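Robots At Work: What Happens To Everybody's Job?

Ever wonder who packs the drinks and snacks that show up at the store? Used to be people, all of it, all day. Now some of it is robots. So what do the people do?

Let's look at one place. It's a packing warehouse called Risell. Big building, lots of shelves, very loud fans. Leonardo Costa has worked there for years, and for a long time his job was bottles. Pick one up, put it in a box. Pick one up, put it in a box. Over 1000 bottles in a shift!

Try it at home. Get a full water bottle and move it from the table to a box 59 times. Feel your wrist yet? Now keep going till dinner.

So Risell got 2 robot arms. The workers named them Luvari and Niven. (You can name a robot anything, it doesn't mind.)

How does a robot grab a bottle?

With a gripper. That's the robot's hand. Two fingers, no thumb. The fingers close in from both sides and squeeze -- enough to hold on, not so much that the bottle gets crushed. Plastic bottles are tricky. They're see-through, so a camera can have trouble telling where the bottle stops and the table starts. They're round and slippery and they bend. You do all this without thinking, your fingers just know. A robot has to be taught.

Who teaches it?

Leonardo does! He shows the arm the move, over and over. Tall bottle, short bottle, bottle lying down. If it drops one he checks what went wrong and they try agian. He says the first week was mostly picking stuff up off the floor.

Did anybody lose their job?

Good question and a fair one to ask. At Risell no one was sent home, but jobs did change. Some people liked that and some didn't. One packer moved over to checking orders and says her back feels better. Another one misses chatting across the packing table -- harder to do when your neighbor is a machine. At other workplaces there are fewer jobs after the robots come, and that's hard on families. Grown-ups argue about this a lot.

What are people still better at?

Surprises. A torn label. A leaky cap. A box thats the wrong size. A person sees it and fixes it. A robot might just stop and wait, or keep going and make a mess.

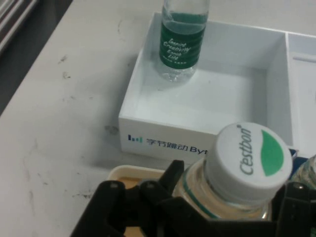
Leonardo has a new job title now, robot trainer, and new things to learn too. He took a class called Lallen, two evenings a week, to learn how to change what the arms do. He was nervous. Hadn't been in a classroom since he was a teenager! Now he helps the other packers when they want to learn it.

Ask a grown-up you know: has a machine changed your job? What did you do before? Which way do you like more?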